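February 11, 2018. Packing bench, Rirnoswood

Pouch job again. Target from upstairs is 3806 packed pouches by the end of February and we stand at 3740 on the pick sheet, which sounds wonderful until you learn that the pick sheet counts the ones packed by hand. The arms' share is in a separate column. I have made the column narrow.

Changes since the last entry: grip force down a notch on both sides, new approach angle on the right arm, and the Kwan scheduler now waits for both grippers to report closed before anything moves. It used to wait for one, then hope.

The clear pouch with the green trim is still the worst of the set. It has no shape of its own. A carton tells you where its corners are; this thing sags wherever it likes, and the zipper edge wanders with it. Ran it two-handed at the toy table. 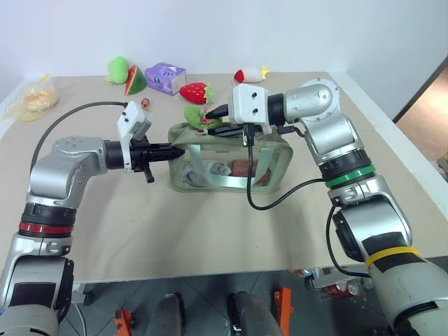
Both grippers on the pouch, left at the edge, right over the zipper side. Sock-like item and a pinkish one inside.

Note for Tien-fu Kao: your ring colors are a big help. "Red side is early" is much quicker to shout than "the left one, no, its left." Please put them on the bench drawing too.

On the people side. The Steltar slides said the packers would be "freed for higher-value tasks." So far the higher-value tasks are:
- flattening pouches so the arms can find them
- un-flattening pouches so the arms can hold them
- filling in the form that says why an arm stopped (the form has 5 reasons, and "pouch" is missing)

Nobody has lost hours over it yet, and I want that written down somewhere besides my memory. What has gone is the talking. Packing used to be two people across a table with their hands busy and their mouths free. Now one person stands there watching, and watching turns out to take all your attention. Two of the evening crew asked to swap back to hand packing for half of each shift. I said yes before asking anyone.

After the break I switched to the wrist view to see what the fingers do with the fabric. 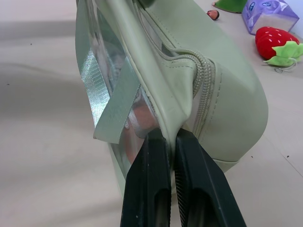
The Sivow manual wants 40 clean cycles in a row before a grip setting is signed off. I'd like that too. Until then the setting stays marked "trial," and a person stays within reach of the stop button.

To do: add "pouch" to the form. Ask Tien-fu whether the left side can take hold lower down. Find out who gets the number in my narrow column, and widen it if they're nice.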